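The left gripper fault: your questions answered
Posted in March by Larasati Khoo 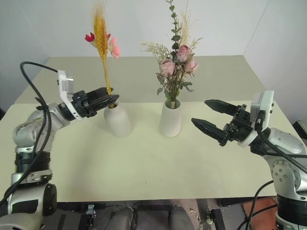

Both arms at the flower table, left jaws closed beside the wheat stalk.

What went wrong, in short?
The left gripper on our Rolia pair stopped opening when it was told to. The arm itself moved fine, went where it should and said it was happy, but the jaws stayed shut. The right one behaved the whole time, so it took me far too long to spot the problem!

Did it throw an error?
Nope, and that's the bit that still bugs me. The controller logged "open" as done. I went through 3763 lines of log one evening (with a lot of tea) and every single open command had a tick next to it. It was only checking that the message had gone out, and never read the jaw position back.

So what was the cause?
The cable at the left wrist. It runs in a big loop and then back down the arm under little clips, and one clip was pinching it. Slamet Krishnan found it by wiggling the cable while I sent commands from the other room, shouting. Bend the wrist one way and the gripper worked, bend it the other and it went quiet.

Could anyone have been hurt?
I don't think so, we keep out of reach while the arms are live. But a closed gripper that claims to be open can shove things over, and a vase on the floor means sharp bits. If yours does this, hit the stop first and have a look second, please.

How did you fix it?
New cable from Clundier, clips moved, a bit more slack in the loop. Then I ran 200 open and close cycles with the wrist bent both ways. I also changed the script so it waits for the real jaw position and stops both arms if it doesn't match.

Why carry on with dried flowers?
They're light, they're awkward, and they're what Kaewkla asked us to work with. We did go down to 40 per cent speed for the first runs after the repair, and I'm in no hurry to turn it back up.

Does this affect the Hevov arms too?
Not that I've seen, but the clips are the same sort, so do check yours.

Questions? Write to Larasati via the contact page | © Rolia workshop notes | Back to top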